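Forum > Home > Laundry and Fabric Care

Topic: Coral cotton fading in the wash, what am I doing wrong?

Butska_Beth
June 3, 2022
Hi all! I have a thing for coral and salmon colors (always have) and every single cotton top I buy goes chalky on me. I wash cold, with the Pilkington powder, and hang everything on the line out back. My last top cost more than I want to type here and it looked ten years old by September. Is it the powder? The sun? Do I just need to give up and wear gray like my sister?

revville_dan
Sun, no question. Pinks and oranges are the first to go. Turn it inside out and hang it in the shade. I live near Revville where it's bright pretty much all summer and my line is under the porch roof now.

3537_miles
Disagree with Dan. I line dry in full sun and my reds are fine - what wrecked mine was powder that never dissolved in cold water. It sits in the creases and rubs. Switch to liquid and see what happens before you go moving your clothesline.

revville_dan
Your reds are probably polyester lol. Cotton is a different animal.

3537_miles
They are 100% cotton, I just checked the tags, thank you very much.

Lâm Quan
I sew, so I end up with a lot of cotton in these shades. Two things from me.

1. Look at the color in more than one light before you decide it's faded. The same cloth can go from pale pink to nearly red depending on how it's lying.
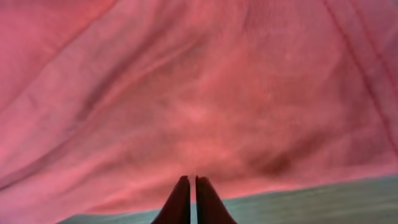
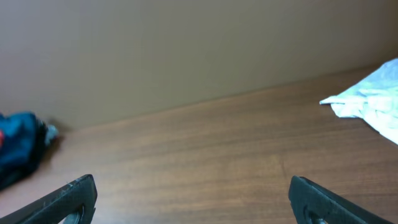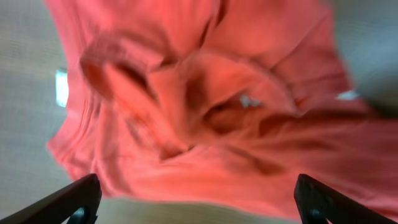

2. Don't leave it balled up in the basket. Creases take the wear first, and once you get those whitish lines along a fold no detergent brings them back. Shake it out, smooth it, then hang it. I also spin at the lowest setting for anything I care about.

Butska_Beth
Ooh, the whitish lines! Yes! I have those all down the front of my favorite one and I thought it was soap. So is that one a goner?

Lâm Quan
For the lines, yes, sorry. You could overdye the whole thing. I've used the Destisitz dye in a bucket on the back steps and was happy with it, but wear gloves.

tilly200
Overdyeing is a mess and it came out blotchy both times I tried it. I'd keep that shirt for yard work and start fresh with a new one. Also +1 for liquid.

revville_dan
Still the sun.

Butska_Beth
OK, I'm getting liquid this week AND hanging the next load inside out in the garage, so you can both claim it. Tilly, did you wet the shirt before it went in the dye?

tilly200
No, it went in dry. Was I supposed to?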